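Notebook, block set for Doselell
May, started after lunch

Picking up from the last entry. The stepped pieces are cut and painted and the dots are on. What's left is to settle which faces get paint, check the step height against the drawing, and decide what goes on the table with the blocks and what stays in the box. Reddy wants the set by the end of the month and I would like to have the layout sheet done before the packing list.

Step height first. The drawing says 18 mm from the lower ledge to the top. The first batch came out short on one side where the foam moved against the fence. I recut those with a stop block clamped behind and they are fine now. The ones from the first batch that were too short are in the scrap tray with a pencil cross on the underside. Do not use them as spacers, they are not square either.

Paint: black on the sides, two thin coats, 15 minutes between. The first coat soaks in and looks terrible. The second covers. I tried a third on a test piece and it filled the texture and went shiny, so two it is. Paint creeps under the tape at the inside corner of the step. Pressing the tape down with the back of a spoon helped some. A knife cut along the corner afterward helped more.

I left the speckled faces bare. They are easy to tell from the painted ones at arm's length, which was the point of doing two finishes. The speckled cube I keep at the front and in the middle, with the red pieces behind or beside it as the sheet calls for. The one with the ring handle is still the easiest of all of them to pick up.
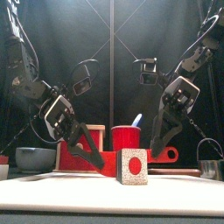

Has the bare face been tested for marking? That was asked in pencil in the margin when I got back to the bench, with a second line under it saying the last set from Utel went gray at the corners within a month and had to be sanded, and that a coat of clear matte would have saved the work.

Fair question. I have not tested it. I rubbed a bare offcut with a thumb that had pencil on it and it did pick up gray. A damp cloth took most of it off. Clear matte on a bare offcut is drying now on the shelf over the sink. If the speckle still shows through I'll do all the bare faces. If it yellows I won't.

Dots. Green stickers, large on the top faces, small on the sides. The large ones go on the low part of the stepped pieces, in the middle of the bare face, and they stick well there. On black paint they lift at the edge if the paint is less than a day old. Burnish with a fingernail and leave it alone.

Then the layout, which took longer than the cutting. The problem is not having a place for things that are waiting. If they sit wherever there is room they end up in the work area.

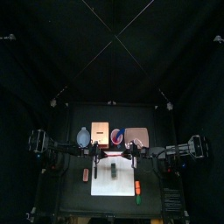 Containers go at the back and stay there. I tried them down the side first and kept reaching across them. For the sheet I wrote down the order from the left the way I had it set out: light blue oval one, cardboard box with the slot, the cup with the blue utensil in it, then the big pink tray. The tray is the widest and wants the end of the row. It has the clear plastic things in it for now and I would like those moved to something with a lid before packing. Small pieces wait to the sides, off the white. The orange and green cylinders went on the right one behind the other, and they should be drawn like that on the sheet. The little pinkish-red block is by itself on the left.

One more thing for the sheet: the cup is drawn too small in the current version. Redraw it from the actual cup.

Fit check on the stepped pieces. Set a pair side by side with the low parts facing the same way and compare the ledges. By eye they match. By caliper one is off by less than I can be bothered with. The drawing asks for an 11 mm radius on the outside corner of the long one, and I am going to ask if that can be dropped. Foam tears on a radius that size unless the blade is new, and it does nothing for the piece.
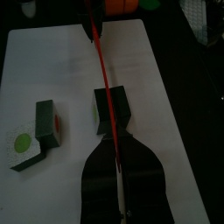

Dropping the radius is fine with Doselell, according to a message that came in around 3. The same message asks that the dots all be the same green, says the square corners will have to be shown on the revised drawing, and wants to know if the long piece could be made in one cut instead of glued up.

Same green: yes, they are from one roll. Revised drawing: will do tonight. One cut: no, the sheet stock isn't thick enough. Glue line is under the paint anyway.

To do
Check clear matte offcut in the morning.
Order blades.
Lidded box for the clear plastic pieces.
Redraw cup, correct order of back row.
Ask Utel what they sanded with.
Throw out the crossed pieces before they get mixed in again.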